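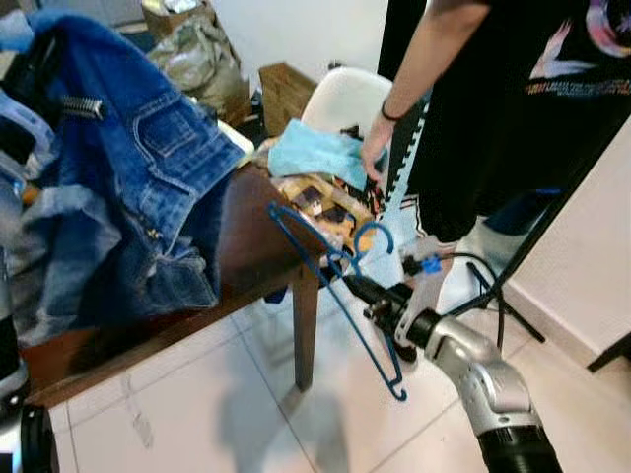 OK so it's November and I've finally had enough hours with both grippers to have opinions. Thread, because a couple of you asked about the Plunex vs. the Kunel for laundry stuff. This is all shirts and hangers, so if you're picking up boxes none of it will help you much.

First thing, hangers are HARD. Way harder than cloth. A plastic hanger is skinny and slick and it wants to spin the second you squeeze it anywhere except near the hook. I spent a whole evening thinking my wrist calibration was off and nope, the thing was just rotating between the fingers.

The Plunex comes with hard fingertips. Great for a mug. On a hanger they give you a line of contact maybe as wide as a pencil, so any little bump at the far end turns into a big swing. I went up on grip force and it helped a bit, then the motor got warm and started backing off by itself, ugh.

The Kunel has softer pads and I like it a lot more for this. It closes slower (you feel it, it's kind of maddening on teleop) but once it has the hanger it mostly keeps it. My log says 403 tries so far between the two of them. Haven't split out all the failures yet, so please don't ask me for a percentage!

Cloth is a different story. Both of them pinch a T-shirt fine. Denim is where they separate, the seams on a jacket are thick enough that the Plunex grabs the seam and misses the layer under it. Then you lift and half the jacket stays on the table.

Two-arm stuff is the real test though. Shirt in one hand, hanger in the other, and now you care about where both wrists are pointing at the same time. My elbows hurt just from driving it.

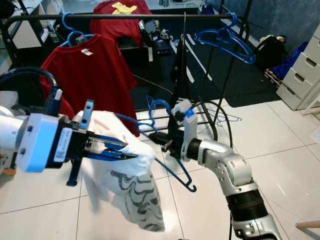

Shirt on the left, hanger on the right. The rack comes next.

What I keep messing up is the neck opening. You want the shirt held so the collar falls open, and if you pinch too much fabric it just closes into a lump. Less grip is better here, which felt wrong to me for days.

Controller talk! I was running the stock one at 60 Hz and the arms felt mushy, like steering a boat. Moved over to the Dosgate board and bumped it to 400 and wow. The little shake at the end of a reach is gone. Setup was a pain (the docs skip a whole page on bus termination, thanks guys) but I'm not going back.

Cables. Leave more slack than you think at the wrist. I had mine nice and tidy and the first big rotation yanked a connector right out. Now there's a fat loop and it looks dumb and I don't care.

Somebody asked about cameras. I'm on the MacLeish for the head view and it's okay. Colors are nice, but it gets confused by shiny floor tile, and depth on white fabric is pretty much a guess. Dark blue hangers show up way better than I expected.

Price, since it always comes up: I paid 900 for the Kunel, used. The Plunex was less, but I've already gone through two sets of tips on it.

Next I want to try Kunel-style pads on the Plunex body, so I'd get the speed plus the soft grip. If anybody has cut their own pads, what material did you use and how long did it last? Mine keep peeling at the corners.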